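Subject: Re: [premises] Bin cabinet - doors, liners and what goes where
Date: 17 December 2024

Further to the message below, which I have left in so that people can see the points in order.
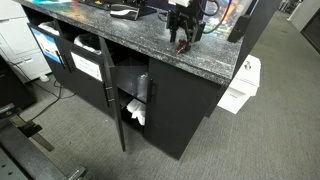
I had a go at the bin cabinet at the end of the afternoon and can answer most of this now. The short version is that the cabinet is staying where it is, the liners are being changed to a smaller size, and the signs on the doors will be redone after the break.

> I have been meaning to write about the bins for a while.
>
> 1. The liners. They are too big for the bins, so they hang over the rim and the door catches on them. If you push the door shut with your knee it closes, but then the bag has been dragged down on one side and the next person drops a yoghurt pot between the bag and the bin.

Agreed. The liners we have been buying come from Van Dijk in boxes of 244 and they are meant for the tall bins we had in the old building. I have ordered one box of the next size down. It was cheaper as well, though not by enough to matter. Please use up the big ones in the loading bay bins, where there is no door to catch.

Until the new box comes, fold the spare plastic outwards over the rim and tuck it under at the back before you close the door. If you tie a knot in one corner it pulls tight and stays put. I did this today and the doors shut without a shove.

> 2. The signs. One door has a proper printed label and the other has a sheet of paper taped on. I can't be the only one who has put things in the wrong one. Could they match?

They can. The blue and white label came with the cabinet order from Adent and I don't think we can get a second one without paying for a set. My plan is to take both signs off in January and print two new ones in the same size and lettering, large enough to read from standing height. The paper one is hard to make out unless you bend down to it. I would like the wording agreed on this list first, so that we only do it once. My suggestion is:

GENERAL WASTE - food, tissues, used cups, crisp packets
RECYCLING - clean paper, card, cans, rinsed plastic bottles

If you want something added, reply to the list and keep it to a few words. The last version had 15 items on it and people stopped reading after the second.

> 3. Both bins have white bags. At the old place we had clear bags for recycling and you could see at once if somebody had got it wrong.

I asked Mulon about this. They collect both and they say the bag colour makes no difference to them, as they go by which trolley the bag is in. The difference is to whoever carries it down, as two white bags by the lift look the same. Van Dijk do a clear liner in the smaller size. I have not ordered any yet, as I would sooner see whether the new size fits before buying more of it. In the meantime please take one bag down at a time, or put a strip of masking tape on the recycling.

> 4. The doors get left open. I have caught my shin on the left-hand one more than once, and the edge of the handle is not soft.

This is the one I would ask everyone to take seriously. The doors swing out into the walkway at shin height and they are black, as is the rest of the cabinet, so they are easy to miss when you come past with your hands full. I looked at fitting a closer. There is a type that Adent sell for the same cabinet range, but it needs the hinge side drilled and I am not keen on drilling panels that are still under guarantee. Please just shut the door after you. If the bag is so full that the door won't shut, the bag needs to go down.

> 5. Is there any chance of cutting holes in the doors, so we don't have to open them at all?

Same answer as for the closer, I'm afraid. A replacement door with a flap in it does exist. Dastis quoted for supplying and fitting these along with some other joinery, and the whole quote came to 2,509 pounds. We are not doing that for the sake of two bins. If the other joinery goes ahead in April I will ask for the doors to be priced on their own.

> 6. The carpet. I don't know who decided to put bins on carpet.

Nor do I, but it was down before we took the lease. It is low pile, so most things come up if they are dealt with at once. There is a spray and a roll of blue paper in the cleaning cupboard. Blot it, don't rub it. I have asked Mulon for a price for a mat to go along the front of the cabinet, with a bevelled edge so that the doors clear it. The doors sit fairly close to the floor and a thick mat would only give us a new thing for them to catch on.

> 7. The worktop. Is it for anybody to use? I never know whether I am allowed to put a mug down on it.

The worktop is for work and not for food. There is usually equipment on it, and a spilt drink would run straight to the mouse and cables. Mugs should go in the kitchen. The surface itself is tough and wipes down with a damp cloth, but please don't use the cream cleaner, as it leaves a white film in the speckle that takes ages to get off. Also, please don't rest bin bags on it while you tie them. Tie them in the bin and lift them straight out.

One thing not on the list above. The cleaners empty these bins in the evening but they do not sort them, and they won't take a bag that is dripping or has glass in it. Glass goes to the crate downstairs. Batteries go in the tub at reception, and there is no excuse for putting them in with the general waste when the tub is a minute's walk away. If a bag has to be left, double it up, tie it and stand it inside the cabinet with the door closed.

The budget for all of this is 40 pounds until the end of the financial year - that covers the liners, the printing and perhaps the mat, and nothing else. So please don't send me links to pedal bins.

Comments on the sign wording by reply to the list, please. Anything about the other compartments in the cabinet can wait for a separate message, as I still need to find out what is being kept in them.

Premises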